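Sorting It Out: Open Plastic Baskets as Household Storage
Final report, Materials in the Home unit
Akihiko Nagano

Before I get into the findings I should say how the project came about, as it changed shape along the way. My first proposal, handed in back in August, was a very grand plan to compare every sort of storage container a family might own, from biscuit tins to the big lidded tubs that live under beds. My tutor read it kindly and wrote "pick one" in the margin. I picked the slotted plastic basket, partly from affection (my grandmother kept her pegs, her onions and her knitting in three of them) and partly for the practical reason that they turn up in nearly every home and hardly anyone has a bad word to say about them.

The question I settled on was a simple one: how do the walls and floor of an open basket affect what people can sensibly keep in it? I worked with two households, the Garrido share house and my own family's flat in Tremmont, and each tried the baskets in the laundry, the pantry and the hall cupboard. Everyone kept a diary, some far more faithfully than others, and I am very grateful for the pages that came back with tea on them.

Rim and walls

A flat, thick rim was the feature people mentioned most warmly in their diaries. It gives the fingers something to hold, and it doesn't dig in the way a thin edge does when the basket is full of tinned tomatoes. My mother wrote a whole page on this - I have put it in the appendix, slightly shortened. Slotted walls were popular in the pantry, where you can see at a glance that the potatoes are getting low, and less popular in the hall, where glove fingers and scarf tassels worked their way through and caught when the basket was pulled off the shelf.

The floor

I hadn't given the floor of the basket much thought at the start, and I'm a bit embarrassed about that now. A fine grid lets air through and holds up small things like clothes pegs, but it also lets crumbs and onion skins fall onto whatever is underneath. The Garrido house solved this with a folded tea towel. We used newspaper, which did the job nicely until it got damp, and then it tore and had to be picked out in little grey bits.

Cleaning

Washing was the one real grumble. A slotted basket has a great many corners, and a cloth only reaches some of them. An old toothbrush and warm soapy water worked best for us, followed by an afternoon upside down on the clothes airer.

What I would do differently

I'd ask for shorter diary entries and more of them, and I'd include a house with small children, whose toys would have tested the slots far harder than our gloves did. I would also have liked to try a solid-sided basket in the same cupboards for comparison, but there wasn't the time.

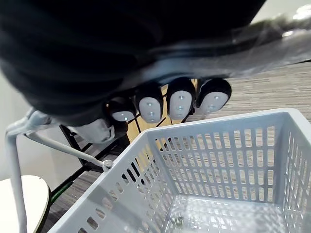 What is the easiest way to stop small things dropping through the bottom of a slotted basket?

Line it with a folded tea towel, which lets some air through and can go in the wash when it gets grubby.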